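Blog > Home and Sorting > Bathroom cupboard

Sorting the bathroom cupboard into trays

May 18, 2019

I had put this off since March. The cupboard under our sink had become a place where things went in and didn't come out, and I found 2 tubes of the same hand cream open at once. So this morning I cleared a table and got the plastic trays out.

They are the shallow ribbed ones from Fostlow, in different colours. Blue is for tubes and bottles, and yellow is for anything in a cardboard box. I tried labels last year and they peeled off, so colour it is. 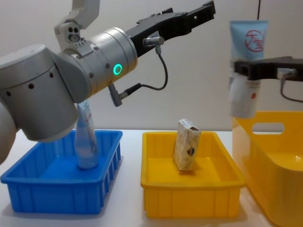 Boxes were the slow part. I open each one, check that what is inside matches the outside, and read the date on the end flap. Four went straight in the bin, including a Cliletti soap that had gone grey. Small boxes go in on end, which saves room, although they do lean a bit until the tray fills up.

Tubes are easier. If the crimped end has split, I don't keep it. Anything in a clear packet goes in with them for now, because I haven't got a better place for it.

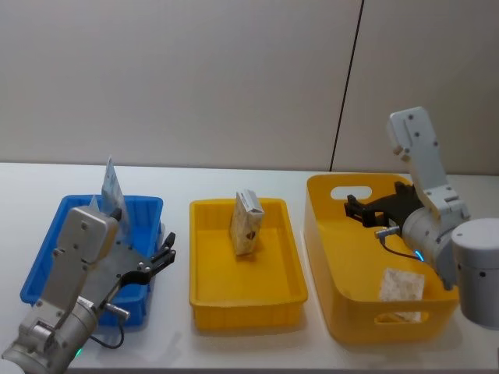
What went where

Blue tray: hand cream, toothpaste, the Zuminura shampoo, travel bottles.

Yellow tray: plasters, soap, boxed ointments.

I started with one thing in each and checked that the tallest would fit under the shelf, which is 30 cm up. Bottles had to stand upright or they leaked last time.

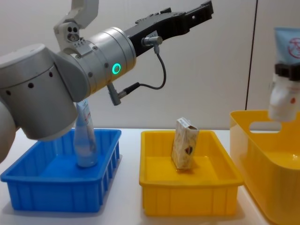

Bottle in the blue, box in the yellow.

The whole job took around 35 minutes, not counting the wipe down of the cupboard. I still need to decide about the Zalewska bath salts, which are too heavy for either tray and will probably live on the windowsill.

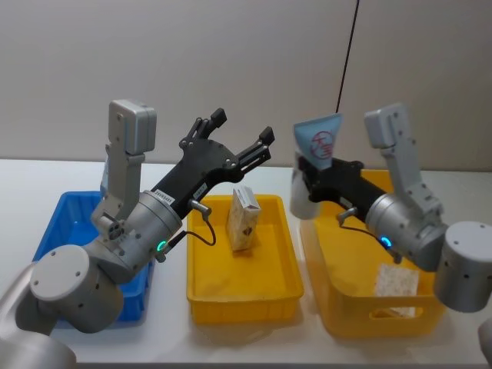 Zalewska66: I keep boxed things flat, as mine always fall over when I pull the tray out. Do you wedge yours with anything?

2 comments | 4 shares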